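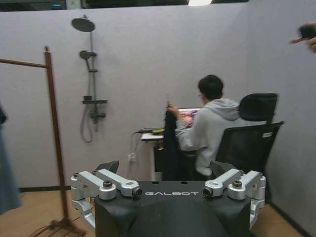
**Listlow high-back mesh chair, black**
$246 including GST, with headrest

The Listlow is a desk chair for home offices, study nooks and small workrooms. It has a black mesh backrest and a tall padded headrest, and suits someone who sits at a screen for a good part of the day. The seat is foam with a fabric cover.

It comes in black only. The grey version was discontinued in March and we have no more on order.

## Details

- Backrest: mesh on a moulded nylon shell
- Headrest: padded, height adjustable
- Seat height: 40 to 50 cm, gas lift
- Base: five-star nylon with castors for carpet
- Tilt: locks upright, or free with tension knob
- Warranty: two years on the gas lift and castors, one year on mesh and foam

## Fit

The lowest seat position works with most standard desks. If your desk is on the low side, measure from the floor to the underside of the top before ordering. The headrest at full extension is comfortable for people up to 186 cm. Taller customers usually prefer the Truvik, which has a longer back and costs more.

The back stays fairly narrow from top to bottom, so you can turn side on to fold something or talk to the person behind you without catching an elbow.

The Listlow is a reasonable match for our Iyer desk, a compact white desk made to stand against a wall. The two are sold separately. Allow enough room behind the chair to roll back and stand up, particularly in a partitioned office.

## Assembly

Flat packed in one carton. The Allen key is included. Fit the castors and gas lift first, then bolt the backrest to the seat plate, leaving all the bolts loose until the last one is in. The headrest goes on at the end with two screws. If you are assembling on floorboards, put the carton down flat and work on that.

Hard floor castors are available as an extra. Ask for them when you order and we will swap the set in the box.

## Care

Vacuum the mesh with a soft brush. Wipe marks off with a damp cloth and a little dish soap, and let it dry before use. Don't use bleach or spray solvents on the mesh or the headrest padding. Retighten the backrest bolts after the first few weeks.

## Orders

Delivered from the Florkonari warehouse or ready for pick-up the next business day. For orders of more than six chairs, contact Subbarao Shetty in trade sales for a quote.

Price checked 2025-06-06.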